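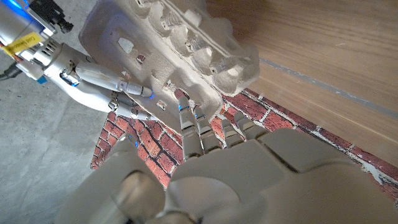 Yi-an Yeo cuenta que en su primera mañana en el obrador llegó veinte minutos antes, se quedó en la puerta por vergüenza y al final le abrieron porque ya olía a bizcocho desde la calle. Que no sabía montar claras a mano y que a final de mes le dejaban sola la tanda de magdalenas. Que entró para un otoño y lleva ya tres temporadas.

Buscamos ayudante de pastelería para el obrador de Ots

Empezamos la temporada fuerte en octubre y nos hace falta un par de manos más. En Ots hacemos repostería de toda la vida - magdalenas, bizcochos de yogur, flanes, rosquillas de anís - y la servimos a cafeterías del barrio y a nuestra propia tienda, Cledier, que está pared con pared con el obrador. Somos un equipo pequeño, nos llevamos bien y nos encanta lo que hacemos (¡hay discusiones muy serias sobre la ralladura de limón!).

Qué harás

Al principio, pesar ingredientes, cascar y separar huevos, preparar moldes y ayudar con el horneado. En un día normal salen hasta 300 magdalenas antes de abrir la tienda, así que el ritmo es alegre. A partir del segundo mes entrarás también en masas y cremas, y si te gusta la decoración, encantados de que te lances con las tartas de encargo.
La limpieza del puesto la hace cada cual, también las jefas.

Qué pedimos

Ganas de aprender y de madrugar. El turno empieza a las 4 de la mañana y termina a mediodía, con pausa para desayunar sentados y con calma.
Carné de manipulador de alimentos, o disposición a sacártelo antes de empezar.
Español suficiente para entenderte con el equipo y leer una ficha de receta.
No hace falta título de hostelería. Si lo tienes, estupendo, pero hay gente muy buena en esta casa que venía de una papelería o de cuidar niños.

Si tienes alergia al huevo, a la leche o a los frutos secos, escríbenos antes de presentarte y lo hablamos. En el obrador se trabaja con todo ello a diario.

Qué ofrecemos

Contrato de nueve meses a jornada completa, con alta desde el primer día y posibilidad de quedarse después. Salario según convenio más plus de nocturnidad. Ropa de trabajo, zapatos incluidos. Formación dentro del horario con Prestow, la escuela con la que colaboramos, donde harás el curso de masas batidas y el de hojaldre. Y pan y dulces para casa, claro.

Cómo apuntarte

Rellena la ficha en el portal Workosier, oferta 383, o pásate por la tienda a partir de las 9 y deja tu currículum en el mostrador. No hace falta carta de presentación - nos basta con unas líneas sobre lo último que has horneado y cómo te quedó. Si se te hundió por el centro, cuéntanoslo igual.

Llamaremos a todas las personas que se presenten, también a las que no encajen esta vez. La prueba es una mañana pagada en el obrador, con el equipo entero. Trae el pelo recogido y ven sin anillos ni pulseras.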